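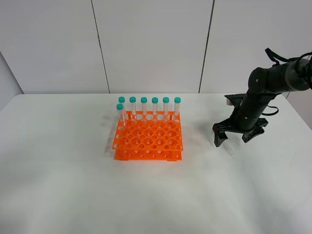 Contrôle du poste de préparation des tubes, salle Halliday, laboratoire Pollora. La grille porte sur le plan de travail, les portoirs et les tubes coniques à bouchon vissant. Elle se remplit debout devant le poste, avant la première série de la journée, et se signe au stylo. Le portoir orange se charge par la rangée du fond ; un tube supplémentaire se met sur le bord gauche, un cran en avant, comme celui qui s'y trouve avec son bouchon bleu-vert. Les grands trous reçoivent les tubes, les petits restent libres.

Date du contrôle : 2026-08-26
Poste : 40
Référence de la fiche : 3260
Contrôle précédent : janvier

1. Plan de travail

1.1 Surface propre, sans trace de liquide ni de colle.
Conforme.

1.2 Surface sans rayure profonde ni éclat.
Conforme. L'éclat signalé en janvier sur le poste voisin ne concerne pas celui-ci.

1.3 Stabilité de la table, appui de la main sur chaque angle.
Conforme après réglage. Un pied avait du jeu, resserré pendant la visite.

1.4 Aucun objet personnel, aucune boisson.
Conforme.

2. Portoir

2.1 Portoir posé à plat, tous les pieds en contact avec la table.
Conforme.

2.2 Plaque supérieure et plaque de base sans fissure.
Conforme. Vérifier aussi les montants des angles, c'est là que les anciens portoirs Wondetti ont cassé.

2.3 Trous dégagés, sans bavure ni reste d'étiquette.
Observation. Un reste d'adhésif retiré au bord d'un petit trou. Passer une lingette avant la remise en service.

2.4 Le tube descend sans forcer et tient droit une fois en place.
Conforme sur la rangée du fond. Rangée avant non essayée.

2.5 Portoir nettoyé à la fin de la série précédente.
Non vérifiable, la feuille de nettoyage n'était pas au poste. À remettre dans la pochette murale.

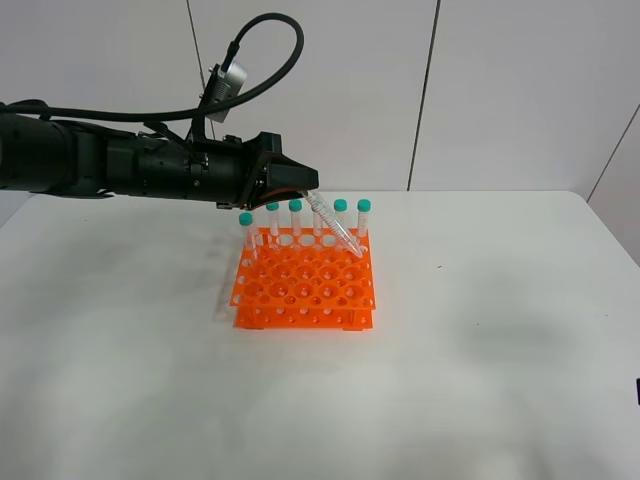

3. Tubes et bouchons

3.1 Tubes transparents, sans rayure gênant la lecture.
Conforme.

3.2 Graduations lisibles sur toute la hauteur utile.
Conforme avec réserve. L'impression est pâle. Lecture correcte de près, difficile à bout de bras. Ne pas essuyer les tubes à l'alcool, l'encre part.

3.3 Bouchons vissés à fond, sans filet croisé.
Conforme. Un bouchon repris d'un quart de tour.

3.4 Même couleur de bouchon pour toute la série.
Conforme.

3.5 Tubes pris par le haut et sortis à la verticale, sans toucher les voisins.
À rappeler. Un tube incliné trop tôt accroche le bord de la plaque supérieure. Le remonter entièrement avant de le pencher, et faire de même en sens inverse pour le reposer.

3.6 Stock de réserve dans l'armoire.
Conforme : 100 tubes au poste, carton de 1000 en réserve chez Iscombe, livraison sur demande.
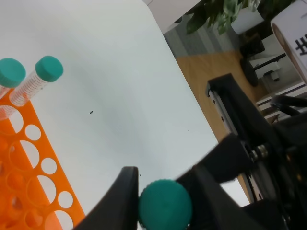

4. Rangement et circulation

4.1 Portoir à distance du bord de la table.
Conforme. Garder au moins une largeur de main.

4.2 Tube mal engagé repris immédiatement.
Point maintenu sur la grille. Un tube qui penche se retire et se replace, on ne le pousse pas par le bouchon. Si le fond conique bute, changer de trou et noter lequel.

4.3 Passage libre devant le poste.
Conforme.

4.4 Éclairage suffisant pour lire les graduations sans lampe d'appoint.
Conforme.

4.5 Gants disponibles, deux tailles au minimum.
Non conforme. Il ne reste que la grande taille. Commande à passer.

5. Suites à donner

Commander des gants en petite et moyenne taille.
Remettre la feuille de nettoyage au poste.
Essayer la rangée avant du portoir au prochain contrôle.
Demander à Iscombe si le même tube existe avec des graduations plus foncées.

Résultat : poste utilisable. Le point 4.5 est à lever avant la prochaine série.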